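Search Predthorpe Community Help Search all topics

Snack bars sticking out of a divided tray – how do you arrange yours?
Posted in October by drawerful_of_stuff

Hi all! I'm trying to get one corner of my work table under control and I bought a black three-compartment tray from Stubbs for it. Two smaller sections on the left, one tall one running down the right. My plan was snack bars in the tall side and odds and ends in the other two. Trouble is, a bar laid on the diagonal pokes out past the bottom rim onto the table, and then it gets knocked by my sleeve every time I reach over (yes, every time). Do I need a bigger tray, or am I just loading this one wrong? I'd rather keep it if I can, I like how low it sits.

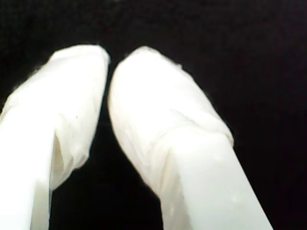
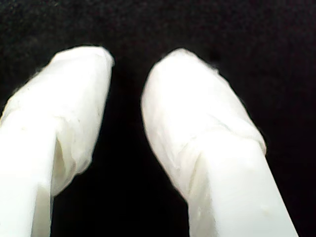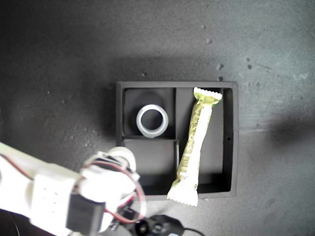
bentobench
Don't buy a bigger one yet! Before anything else, try the bar straight up and down against the outside wall. If it still won't go, measure with the crimped ends included. I always forget those, and they add more than you'd think. They're usually pretty soft, so you can fold one under the bar and it'll sit flat. I do that with the ones in my desk drawer and they stay put until I grab one.

If folding doesn't do it, I'd swap the whole plan around. Stand the bars on end in a mug or a short jar next to the tray, and give the tall section to pens, scissors, a ruler – long stuff that doesn't mind leaning on the rim a little. Tape rolls and other round things do fine in the square sections because they can't wander very far.

One more thing: put a scrap of shelf liner in the bottom. Slick wrappers slide around on smooth plastic like you wouldn't believe. I got a 20-inch piece years ago and I'm still cutting bits off it.

pantry_moth
Just get the Stekero one, it's longer. Mine's 33 cm end to end and takes anything. Don't get the one with the lid, the lid is useless.

kettle_and_crumbs
I'd keep food out of it altogether, to be honest. I had granola bars in with my craft things for most of a winter and one of them split, and I was picking oats out of a roll of ribbon for ages. Wrappers look sealed right up until you set a stapler on one! Now the snacks live in a little basket on the shelf and the tray is only for things I can't eat.

If you do keep them together, at least don't lay anything heavy on top, and wipe the corners out now and then with a damp cloth. A cotton swab gets right down along the dividers where crumbs like to hide.

Also, bentobench is right about the liner. The Flamum kind with the bumps holds best for me, but it does leave a pattern on soft erasers, so watch out if you've got nice ones.

779 views – 3 replies

Contact us | Copyright Predthorpe Community Help | Back to top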